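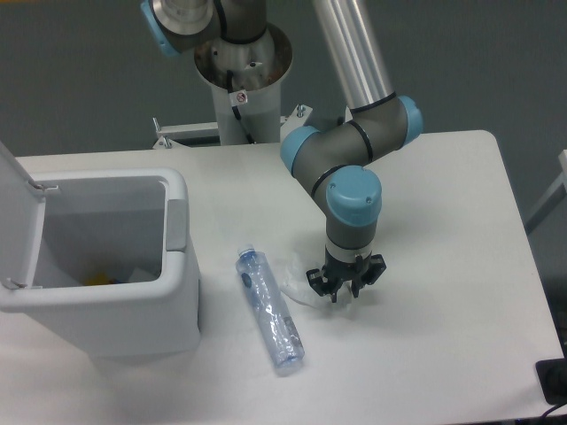
Clearing the white table, trash sorting notes

14/07/2020

Writing this up before I go home, because the last time I left it overnight I ended up with half a page of arrows and couldn't read a single one of them. Today was the small trash day, the one Chae-won Song and I have been promising ourselves ever since the Clorkside visit. The idea is as plain as can be: a white table, a white bin with the lid up, and the kind of light, clear, crumply litter that people leave behind after lunch. Bottle, bag, tissue. Everything goes in the bin and the table ends up bare.

I had been looking forward to it, I'll admit! We spent so much of the spring on boxes and cups that it felt good to be dealing with honest garbage.

Bags first. Clear plastic on a white top is a real nuisance to see, even standing right over it with my glasses on. The folds catch a little light and the rest just melts away into the table. Chae-won suggested we keep back a couple of the bags with printing on them for comparison, and I've put 2 in the drawer under the Lumenta lamp box so they don't get used by mistake. Please leave them there.

The other thing with bags is how you crumple them. A tight ball springs open again as soon as you let go, and a bag laid out smooth is a different problem altogether. We settled on one good squeeze in the fist and then drop it from elbow height, wherever it lands. I'd like everyone to do it the same way or the notes won't mean much when we look back at them in September.

Bottles. Caps stay on, and we want them empty before they come into the room (I have mopped that floor enough for one summer, thank you). The crushed ones behave better than the whole ones, which roll if you so much as breathe on the table. Labels can stay or go, I don't mind, but write down which.

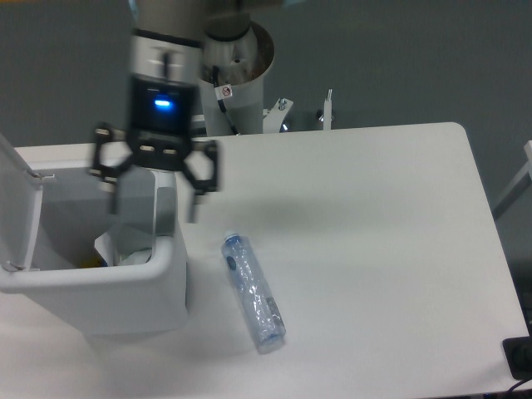
On the bin: lid all the way up before starting, every time. I moved it closer to the table and then back again, and I think where we have it now, over on the left, is the spot to keep. I put a bit of tape down on the floor for it. We also talked about whether to line it. The Clendlow liners are a nice size but they puff up with air and hang over the rim, so for now no liner, and whoever finishes last empties it.

Tissues were my favorite part, which is a silly thing to have a favorite of. They're so thin that they lie down flat and you can't get a fingertip under the edge without chasing it a little. Pinching down from the top in the middle seems like the natural way to go about it. The cheap Fivance ones tear more than I'd like, so I'm going to bring in a box from home and we can try the two side by side.

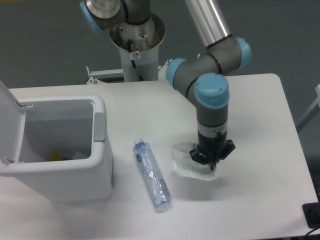

I want to add a fresh tissue each time to the list of house rules, too. A tissue that has been squashed a few times goes soft and fuzzy and leaves lint all over the top, and then I'm wiping between every go.

To do:
- more clear bags, same size as these
- wipe the table with the damp cloth, then the dry one
- ask Chae-won for her page of notes on the bottles and tape it in here
- 4 extra bottles from the break room, rinsed and drained
- find the good marker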